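Nouvelles brèves | Textes courts

Le trois cent soixante-deuxième cycle

On m'avait envoyée à Cuvmont pour signer. Le rapport d'incident était déjà rédigé, le mot « résolu » figurait dans le titre, il ne manquait que mon paraphe en bas de la page 3.

J'ai lu quand même. Au cycle 362, le bras gauche avait continué à serrer après l'ordre d'arrêt. Vingt secondes. Pekar, qui fournissait la commande, parlait d'une « latence de relâchement ». Chez Choo, qui avait monté les bras, on préférait « maintien prolongé ». La technicienne de nuit avait eu deux doigts entre la pince et le bord d'un panier à linge, et elle appelait ça autrement. Sa phrase à elle ne figurait pas dans le rapport.

— C'est corrigé, m'a dit le responsable d'essai. Une ligne à changer.
— Laquelle ?
Il a regardé son écran un peu trop longtemps.
— Le correctif vient de Brusilstead. Ils ne détaillent pas.

J'ai demandé à voir. Il a soupiré, il a lancé la séquence du linge, et nous nous sommes tenus derrière la ligne jaune comme deux visiteurs de zoo.

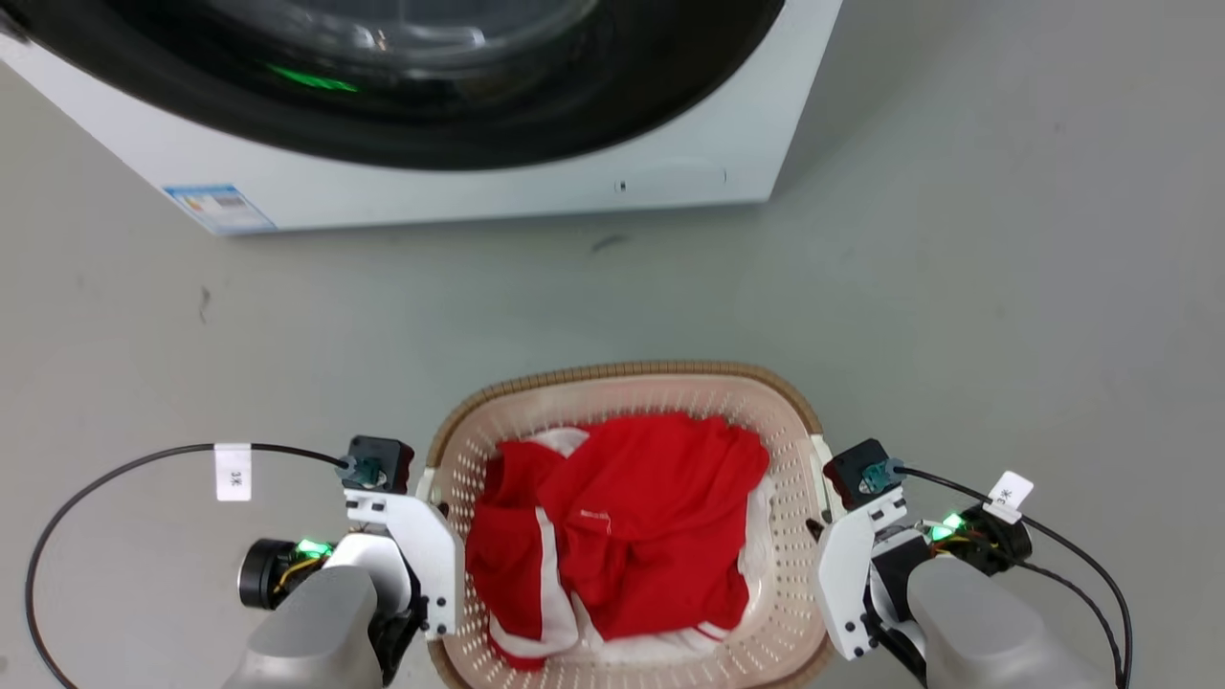
Au premier passage, rien. Les pinces ont pris le panier, l'ont soulevé, l'ont reposé. Le responsable s'est tourné vers moi avec le sourire de quelqu'un qui a déjà réservé son train.

— Encore, ai-je dit. Et cette fois vous coupez pendant la prise.
— Ce n'est pas dans le protocole.
— Elle non plus, elle n'était pas dans le protocole.

Il a relancé. Quand les doigts se sont refermés, il a frappé l'arrêt du plat de la main. Le bras droit s'est ouvert tout de suite. Le gauche tenait. J'ai compté à voix basse, et à sept le plastique a craqué. Les voyants restaient verts, d'un vert parfaitement tranquille. À vingt, la pince a lâché.

— Latence, a-t-il murmuré.

Je me suis demandé combien de réunions il avait fallu pour que ce mot lui vienne avant un juron. Dans le journal, l'arrêt était enregistré à la bonne heure, suivi de la mention « bras gauche : libre ». La machine ne mentait pas vraiment, elle notait l'ordre et tenait la chose pour faite. Le rapport avait été écrit de la même façon.

J'ai rayé « résolu ». Le stylo a traversé le papier. Il m'a demandé ce qu'il devait dire à Brusilstead, qui attendait la livraison avant le soir, et je lui ai conseillé d'appeler d'abord l'hôpital, pour les doigts. Il ne connaissait pas le numéro du service.

Dernière mise à jour : jeudi 29 octobre 2026

À lire aussi
La salle des pompes
Inventaire avant fermeture
Le gardien du barrage
Deux étages sans ascenseur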